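Looking after the round table

The shared table at Tredville has been back in its corner since June, and it has had plenty of use. Haris Shaikh sanded and oiled the top before it came back, so we would like to keep it in good shape. An oiled top marks more easily than the old laminate desks did, and there are already a couple of pale rings near the window side.

Please wipe it down when you finish, even if you only had a coffee there. Use a damp sponge, wrung out well, and go with the grain. Spray cleaners strip the oil, so leave those for the kitchen benches. Sponges are in the drawer under the sink. Throw them out once they start to smell.

Move things off before you wipe. Going around the bowl and the plant leaves a line of crumbs and dust, and that is where the colour has started to go patchy. Lift the plant with both hands and check under the pot for water. Adeel Tarar waters it, so there is no need to top it up. 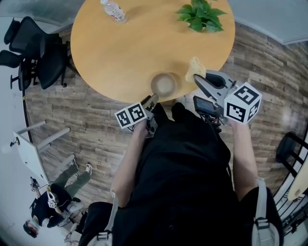
Drink bottles should go home with you or in the recycling. Anything left overnight will be cleared at 8 the next morning.

Fahad Siddiqui has put aside $50 for another tin of oil and will recoat the top in the next few weeks. It will need to stay clear for two days while it cures. A note will go up on the kitchen door beforehand. If you notice a scratch or a new ring before then, let Fahad know.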